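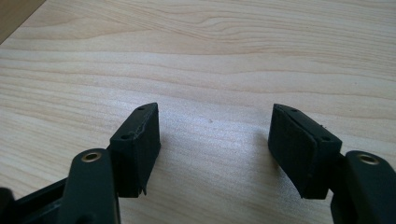
What is the Trulby Snack Swap?
It's a mail exchange for people who love trying treats from other towns! You fill a small box with packets from your local stores, send it to your match, and a box from somewhere else lands on your doorstep. All you need to pack one is a bit of clear tabletop, and light wood like this is lovely for it (dark crumbs show up right away). We have 241 members so far, from Girnley to Portela, and every round brings flavors we've never heard of.

When do rounds start?
Sign-up opens in March and again in September. Matches go out on a Tuesday, and you have 2 weeks to mail your box.
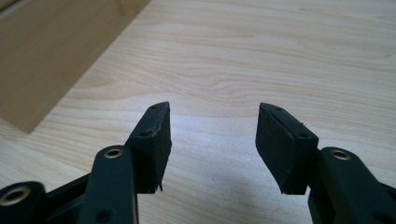

Wood grain on the tabletop

How much should I spend?
Please keep it under 5 dollars an item. Corner-store finds are often the best part, so go wild in the cheap aisle!

What can't I send?
Anything homemade, anything that melts, and glass of any kind. Check the dates on every packet. If your match lists an allergy, read the labels twice and write to Unnur Þrastardóttir if you're stuck on one.

Does it have to be a cardboard box?
Nope! Tins and wooden boxes are welcome, as long as the lid can't slide open in the mail. Tape it or tie it, then put the whole thing in a mailer.

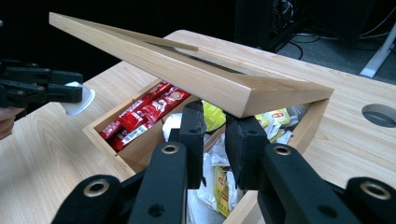 Anselmo Godoy wrote in to say that drinks should go in the middle with chips and crackers packed all the way around them, and that he puts each drink in its own zip bag too. We love this and have added it to the packing sheet.

Can I ask for a certain town?
You can list two favorites on the form.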